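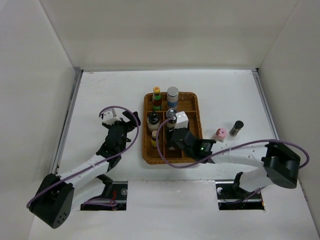
Julio, 8:40

Retomo el cuaderno donde lo dejé, es decir, en mitad de una frase sobre el aglutinante que ya no sé cómo acababa. Queda pendiente para quien sepa leer mi letra de junio.

Estado de la tinta ferrogálica, lote C. La maceración de las agallas lleva 13 días. Olor a bodega mal ventilada, color de té abandonado. Una película blanquecina en la superficie que he retirado con la cuchara de madera y que Rania asegura que había que dejar. Las recetas antiguas piden dejarla enmohecer, según ella, porque el moho libera más ácido gálico. Tiene razón en la química. En lo que no estamos de acuerdo es en quién abre el tarro por la mañana.

Filtrado con lino doblado en cuatro. Lento. La primera pasada arrastró posos finos, la segunda salió limpia. Líquido pardo, transparente al trasluz, bastante astringente (una gota en la punta de la lengua; no lo repito y no lo recomiendo, pero queda dicho).

Sulfato ferroso: el del saco de Gulbridge venía amarilleado por los bordes. He apartado los cristales verdes y dejado los ocres en un bote con la etiqueta «NO». Ya hay tres botes con la etiqueta «NO» en el estante, así que en algún momento habrá que precisar a qué.

10:15

Mezcla hecha. El cambio de color es inmediato pero modesto: violeta grisáceo, tirando a agua de fregar. Quien haya leído que la tinta ferrogálica «nace negra» ha leído a alguien que no la ha preparado. El negro viene después, sobre el papel, con el aire y un poco de paciencia.

Goma arábiga disuelta aparte en agua templada. Otra vez grumos. Otra vez la eché de golpe. En el procedimiento que redacté yo mismo en primavera pone, subrayado, que hay que espolvorearla poco a poco y dejarla reposar toda la noche. Un documento excelente; a ver si un día lo consulto.

Solución de compromiso: pasar la goma por el tamiz, aplastar lo que se deje y dar el resto por perdido. La viscosidad queda algo por debajo de la del lote B. Con pluma de ave va a correr demasiado; con plumilla metálica puede que aguante.

Pruebas de trazo, papel Amrani sin encolar y papel Amrani encolado con gelatina:

Sin encolar: la tinta se abre en cuanto toca. Las letras parecen escritas por un ciempiés con prisa. Descartado para todo lo que no sea secante.

Encolado: bien. Borde nítido, el trazo grueso hace un charquito que tarda en secar y deja el contorno más oscuro que el centro. Me gusta, aunque para el encargo lo querrán uniforme.

Encolado, segunda mano sobre trazo seco: la capa de abajo no se levanta. Buena señal.

Nota para Prasetyo: el papel que pone «Amrani, gelatina» en el cajón de arriba no lleva gelatina. Alguien cambió los pliegos y dejó la etiqueta. He gastado una hoja y media hora de amor propio en averiguarlo. Los buenos están ahora en el cajón de abajo, en la carpeta azul.

12:30

Envejecimiento acelerado. Tiras del lote A y del lote B fuera de la cámara a las 60 horas. Condiciones: 70 °C y la humedad que la cámara tuvo a bien darnos, porque el registrador dejó de apuntar durante la primera noche. Prasetyo dice que los datos perdidos eran seguramente iguales a los que tenemos. Tomo nota de la hipótesis y también de que no se puede publicar.

Lote A (exceso de hierro): halo pardo por el reverso de todas las tiras. Al doblarla, la tira más cargada se abrió por la línea de escritura con un chasquido muy limpio. Es exactamente lo que les pasa a los legajos que nos traen, en los que faltan las letras enteras y queda el hueco con su forma, como una plantilla. Conseguido en menos de tres días lo que a un notario le costó tres siglos.

Lote B (proporción corregida): leve amarilleo alrededor del trazo, reverso casi limpio, dobla sin romper. El tono ha virado a un marrón cálido, más bonito que el negro original. No es lo que buscamos, pero quien tenga que elegir tinta para las invitaciones de su boda ya sabe dónde preguntar.

Tira con hierro libre, papel de batofenantrolina: A da magenta fuerte en segundos. B, rosa pálido y tardío. Habría querido que B no diera nada. Puede ser el hierro residual, puede ser el agua del grifo con la que Rania y yo nos acusamos mutuamente de haber humedecido la tira. Repetir con destilada y con testigos.

Pausa para comer. La mesa de fuera tiene sombra hasta la una y luego es una plancha. Comido a la una y cuarto.

14:50

Llamada de Burnance. Quieren saber si la tinta «es la misma» que la del manuscrito. He explicado que no existe la misma tinta, que el escribano del siglo XVII tampoco usaba la misma de un mes al siguiente, que en un solo cuaderno de cuentas hemos visto cambiar el tono a mitad de página, seguramente porque se acabó el tarro. Han escuchado con mucha educación y han preguntado si, entonces, es la misma.

He dicho que es muy parecida. Hemos quedado todos contentos.

Lo que de verdad necesitan, traducido del idioma de los correos: un facsímil para la vitrina, hojas sueltas, que aguante bajo luz débil sin comerse el papel y que de cerca no parezca impreso. Para eso el lote B sirve ya, y el C servirá mejor si la goma me perdona. Plazo, el de siempre: ayer.

Han mencionado también que alguien les ofreció un barniz, Cladimix, para «proteger» las hojas. He pedido que no barnicen nada. Lo he pedido dos veces y por escrito. Si aparece una hoja brillante en esa vitrina, este cuaderno servirá de coartada.

16:20

Vuelvo a los trazos de la mañana. Los de las diez ya están negros, negro azulado con la ventana de lado y negro sin más bajo el fluorescente. Los de las doce van a medio camino. Es la parte del trabajo que menos ciencia tiene y la que más rato me quedo mirando.

Comparación con el lote B recién aplicado: C arranca más pálido y termina más oscuro. Sospecho de la maceración larga. Si es eso, Rania gana lo del moho y habrá que aguantarla una temporada. Para salir de dudas, dividir la próxima tanda de agallas en 2 tarros: uno con la película retirada cada mañana, el otro intacto y lo más lejos posible de mi silla.

Comentario de Rania, a lápiz en el margen y que paso aquí a limpio para que conste: «Las agallas del C eran además de otro proveedor. No me adjudiques la victoria todavía, pero guárdamela».

Es verdad. Se me había olvidado. Las del B eran pequeñas, azuladas, sin orificio de salida; en el C había bastantes perforadas, con la avispa ya emigrada y menos tanino, en teoría. O sea que el C parte con desventaja y aun así sale más oscuro, cosa que favorece al moho o desmiente la teoría. Con dos variables movidas a la vez no se puede decir nada, y llevo medio folio diciéndolo.

Limpieza: plumillas al alcohol, secadas una a una. La de punta ancha tiene óxido en el hombro; culpa de la tinta, que es un ácido con pretensiones literarias. Comprar más, de las baratas, y dejar de encariñarse. La encimera tiene un cerco nuevo junto al fregadero. Ácido oxálico mañana, con guantes. El cerco de junio salió bien con eso. El de mayo lo hemos adoptado.

Pendiente:

Goma arábiga: poner en remojo esta noche. Esta noche, antes de coger la chaqueta.

pH del lote C, que con la llamada se me fue de la cabeza. El de B estaba en la libreta de Prasetyo; pedírsela.

Repetir hierro libre en B con agua destilada y tres testigos sin tinta.

Cambiar la pila del registrador de la cámara. Mirar si es la pila.

Escribir a Gulbridge por lo del sulfato. Tono cordial en el primer párrafo.

Meter tiras del C en la cámara cuando el trazo lleve un día entero al aire, no antes.

Etiquetar los botes «NO» con un complemento directo.

18:05

La goma está en remojo. He tenido que volver desde la puerta.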